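Jullia Worktable Gallery — Tabletop Finish and Layout

Surface notes on the Jullia table, pale white top.

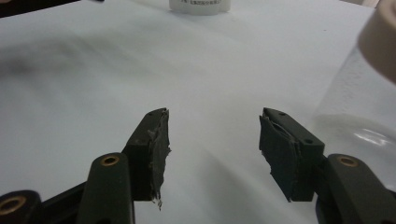

1. The top
Pale white, with a stretch of bare surface left open in the middle. The Jullia is sold in one height and one color. We keep the center clear between jobs and store stock on the side rail.

2. Size and clearance
The top measures 144 cm on the long side. Leave 33 cm behind it if the rear drawer is fitted; without the drawer it can stand against a wall. The feet adjust by 10 mm, enough for most shop floors.

3. Surface care
Wipe with a damp cloth and a drop of dish soap. Do not use scouring powder. Pencil marks come off with a white eraser — colored erasers leave a smear that takes longer to remove than the pencil did. Ink should be treated the same day.

4. Edge strip
The Brandes edge strip is glued and then pressed. Early tables had a square strip; the current one is rounded at the front only. Replacement strips are cut to length and need a sharp knife and a steel rule. Trim from the underside.

5. Load
Rated for 40 kg spread over the whole top. Point loads such as a bench vise need a backing plate under the clamp. Vultura plates fit the existing holes; Sterkelov plates need one extra hole on the left rear corner. Tighten by hand, then a quarter turn with the wrench.

6. Lighting
A pale top reflects a good deal of light. Matte bulbs and a lamp set to one side cut down the glare. For fine work we put down a gray mat, which also stops small screws from rolling.

7. Storage and shipping
The legs come off with four bolts each. Pack the top face down on foam, never on bare cardboard. Keep the bolts in the bag taped to the frame — the thread is not a common one, and spares ship only with a full leg set. Tops stored upright through July in an unheated shed stayed flat to within a millimeter.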